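Home | About | Archive | Say hello

Filed under: Getting Poked, Life Admin

June 20, 2021

I got my second shot, and I would like it noted that I was very brave about the parking.

The vaccination site was the old Furness furniture showroom, out past the ring road, where I once spent a whole afternoon failing to buy a sofa. They had left the department signs hanging from the ceiling. You checked in under Dining, got the shot in Bedrooms and sat out your 15 minutes (mine was 14, I watched the clock) under Lighting & Mirrors. The mirrors were gone, thank goodness. I had cut my own hair in February and it had not recovered.

The line was longer than the first time. I counted 52 people ahead of me, then lost my place in the count when a man in cycling shorts asked if this was the line for Bognár. Bognár is the garden center next door. He had been standing with us for half an hour and had already filled in the form.

My number was 337. They gave them out on raffle tickets, so every time one was called I got a small, stupid flutter, as if I might go home with a ham.

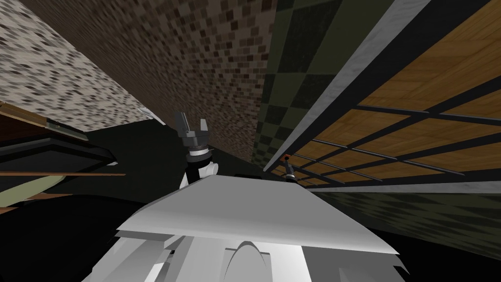
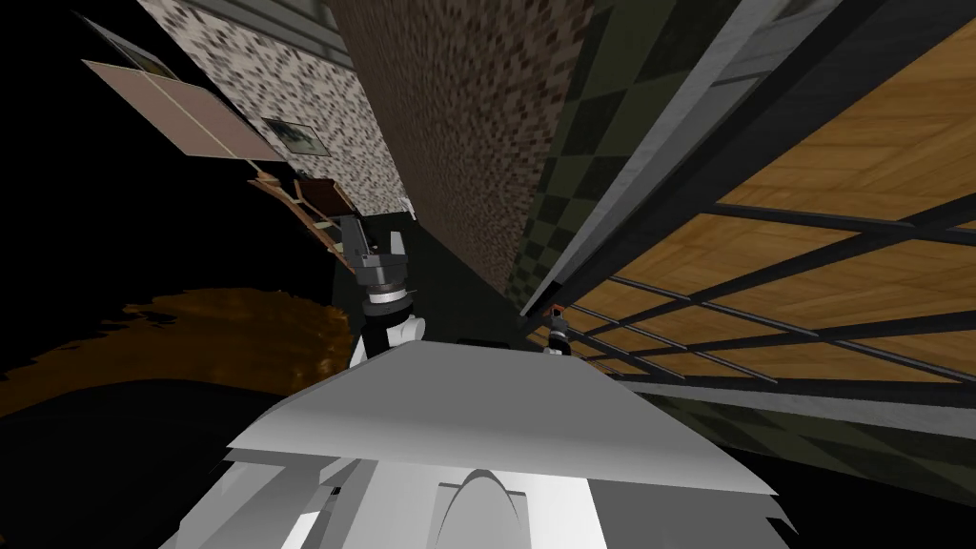
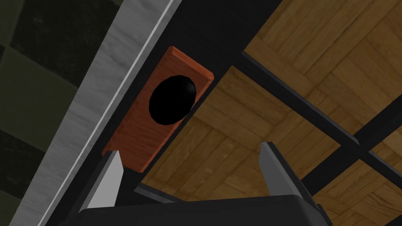

The nurse had "Mebrat Worku" on her badge and a way of asking questions that made me want to confess to things. Any allergies? No. Any reaction to the first dose? I said I'd had a sore arm and had been a bit short with people. She asked if the second part was unusual for me. I said my sister would have views.

My sister Siwan (Siwan Trevor, for those of you who knew her before she married out of the family name and into a better one) had her second dose two weeks before me and took to her bed with a fever, sending bulletins. "Shivering now." "Shivering stopped." "Is there a word for when your hair hurts?" So I prepared. I bought soup, crackers, ginger ale and the big box of painkillers, and I changed the sheets. I told work I might be out the next day and put on a voice to do it.

Then I got home and waited to be ill.

By nine that evening I had a sore arm. By ten I had a sore arm and had eaten the crackers. I took my temperature so often that the thermometer started giving me the low battery sign. I slept for around nine hours and woke up feeling better than I had in months, which was awkward, given the voice. I did go in to work. Piroska Sipos looked up from her desk and told me I looked rested, and I have never felt so accused.

So now it's two weeks until it counts, and I keep being asked what I'm going to do first. Kornél has a list. It has a wedding on it, two concerts and his grandmother. All I've come up with is the dentist, who I have been avoiding under cover of a global emergency and who has started leaving messages. I'm also supposed to be having dinner at Ginevra's, indoors, at a table, with serving spoons that other people have touched. She wants to know what I'm bringing. I still have the soup.

Tags: second dose, lines I have stood in, soup

Older post | Newer post | Back to top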